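Chapter 2
Totes, Crates and the Empty Side of the Job

What you need before starting: the site walk from Chapter 1, a pencil, shoes you can stand in.

Most books on packing and warehouse work start with the product. What's going out, how fast, to who. This one starts with the box it rides in. Specifically the box when there is nothing in it, because an empty crate still takes up floor, still has to be somewhere, still gets lost. New people skip this part. Then they spend their first month looking for crates.

Quick words first. A tote is any reusable open container that one person can lift. A crate, in this book, is the same thing. Different sites say different words and we will too. A lid is a lid. A "dead" tote is one that is out of use, for whatever reason — cracked rim, dirty, label nobody can read.

At the Lellport site, where I trained, the card by the door said 3545 totes on the books. In May we walked every aisle and came up 238 short. Not stolen, mostly. Some were under benches holding rags. Some went out to a customer, Wasilewska, and stayed there. A few held rain water behind the dock. That walk is why this chapter exists.

2.1 Why the rim matters

Pick up a tote by the rim. Everybody does. So the rim takes the weight, the knocks, the rub of the next tote going over it. A thick rolled rim spreads the load across your fingers and stiffens the whole top edge. Run a hand around it (gloves on) and feel for splits, espcially at the corners. A split rim goes to dead stock. No tape.

The walls do a different job. Flat plastic bows out when it's full. Ribs stop that. Up-and-down ribs help with stacking weight, the ones running sideways help with bulging. Most walls you meet have both, which makes a pattern of panels. Panels are also where old label glue collects, so learn to like a scraper.

2.2 Empty means empty

The rule sounds silly until you work a return line. Totes come back "empty" and they are not. Liner bags, bits of strap, a washer, grit. The bag is the worst one, it is see-through or nearly, it lies flat in a corner and the next load goes right on top.

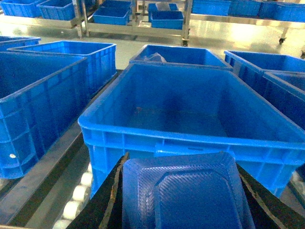 Fig. 2.1 Blue crates by the rollers. Compare the crate in the middle with the one just past its far rim, where a crumpled bag lies toward the back corner.

Small stuff counts too. A speck on the floor of a tote is a speck in someones order. Look in, tilt, look again. If it moves, tip it out. If it doesn't, set the tote aside for washing and carry on with the next. Don't stop the line for it.

Light helps more than you'd think. The inside of a deep tote is darker than the outside, same plastic, just shadow. Stand so you are not blocking the lamp. Nerkurow, a wash plant we visited for Chapter 6, checks every tote under a strip light at waist height. Cheap fix.

2.3 On the rollers, off the rollers

Rollers are for totes that are going somewhere. Parking on rollers is a habit and a bad one. One tote left crooked and the one behind it rides up. Keep them square to the line, rim level, space between. If it has to wait, lift it off.

Stacking and nesting get their own section (2.5), with the Clolum sheet for stack heights. Read the sheet before you try it. On our floor the wash batch was 100, then break.

Before you go on

Walk one aisle at your own site. Write down every empty tote that is not where empties live. Note what's in it. Bring the list to class — messy is fine.

Ylva Amundsen
Revised July 2023

Comments

packline_dee
Used this with my new starters. The bag thing is so true, we had one go out under a whole load of bottle caps. Is there an answer key for the aisle walk?

T. in receiving
Section 2.3 says lift it off but where to?? we have no floor space. Would like a page on that.

Ylva Amundsen
No key, it's your own aisle. Floor space is chapter 4, should have said so. Will fix the typos too.

rolls_and_rims
"No tape." Printed it and stuck it on the wall. With tape.

packline_dee
Ok thanks, will look at 4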